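Resasley Library Gets Quiet Desks With Grey Panels

19 Aug 2022

The public library in Resasley has finished the first part of its new study room. The desks came in two deliveries and were put together on the second floor, in the room where the old newspapers were kept before. Visitors can use the room from the first day of October, and a library card is enough to enter.

The work was asked for by readers. Last winter the library put a paper form at the front desk, and 697 people filled it in. The most common wish was a place where a person can read or write for a long time without looking at other people. The second most common wish was more light on the table. Coffee was also mentioned many times, but the library decided that drinks must stay on the ground floor.

The desks are from Disus, a small furniture maker in Onditz. The company already made the shelves for the children's section of the same library, so the staff knew how they work and how fast they answer letters. For the study room, Disus made white tops and grey panels which stand up behind them. Each row has 9 places. The panels are sold separately from the tops, and this makes it possible to change one without taking away the other.

There was some discussion about the color. The first plan had dark green panels, similar to the carpet in the entrance hall. Two test desks in green were placed near the stairs for four weeks. Many readers wrote on the comment cards that the green made the corner look smaller, and older readers said that it was tiring for them in the evening. A pale grey was tried after that, and the comments became better. The grey has a slightly warm tone and a matte surface. 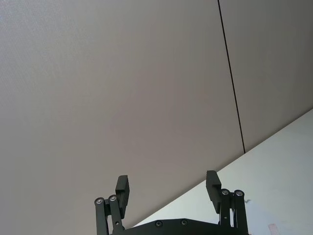
Panels Placed Side by Side

The panels are placed one next to the other, with only a thin dark line where they meet. The library had asked for narrow joints, so that pens and small papers would not fall behind the desks. In the old reading room this was a daily problem. When the old tables were moved out in spring, the staff found library cards, a train ticket and many pencils on the floor behind them.

No hooks, shelves or boards are planned for the panels. Disus offered a small shelf for each place, but the library preferred to keep the surface plain. Readers are asked not to use tape or sticky notes on it. Notices about opening hours and events will hang on the board next to the door.

The white tops are smooth and can be cleaned with a damp cloth. Some readers have asked if white is practical, because ink and pencil are easy to see on it. The library answers that this is the reason for the choice. Small marks will be noticed early and cleaned the same day, and the cleaning plan for the room has been changed for this purpose. The tops will be wiped every morning before opening and one more time in the afternoon during exam periods.

Lamps Will Come Later

The second part of the work is the lighting. The ceiling lamps stay as they are for now. Desk lamps have been ordered, but the delivery is late and the library could not get a sure date from the seller. Until the lamps come, the room will close one hour earlier than the rest of the building. After that it will have the same hours as the other rooms.

Power sockets are also part of the second step. They will be placed under the tops and not on the panels. Readers who need to charge a computer before this is done can use the long table by the windows on the same floor.

Naylor Room Stays Open

The Naylor Room, where groups can meet and talk, is not changed. It keeps its round tables and can be booked at the front desk in the same way as before. The library reminds visitors that phone calls are allowed only in the Naylor Room and on the stairs. In the new study room, phones must be silent.

The old tables have found new places. Four of them went to the community center in Onditz, where they are used for the sewing course. The others are stored in the basement and can be borrowed by clubs and schools in Resasley for exhibitions. A club that wants to borrow tables must write to the library two weeks before, and it must arrange the transport by itself.

How to Get a Place

Places in the study room cannot be booked. A reader who leaves for more than half an hour is asked to take all things from the desk, so another person can sit down. Lockers are near the entrance, and they work with a coin which comes back when the door is opened.

The room is suitable for wheelchair users. At the end of each row there is a place with more space under the top, and the way from the elevator has no steps. The staff will help if a chair must be taken away.

Comments about the desks can be left on the cards at the front desk until the end of October. The library will read them before it orders furniture for the language section, which is the next room on the list. Questions can also be sent by letter or asked by phone at extension 1019 during opening hours.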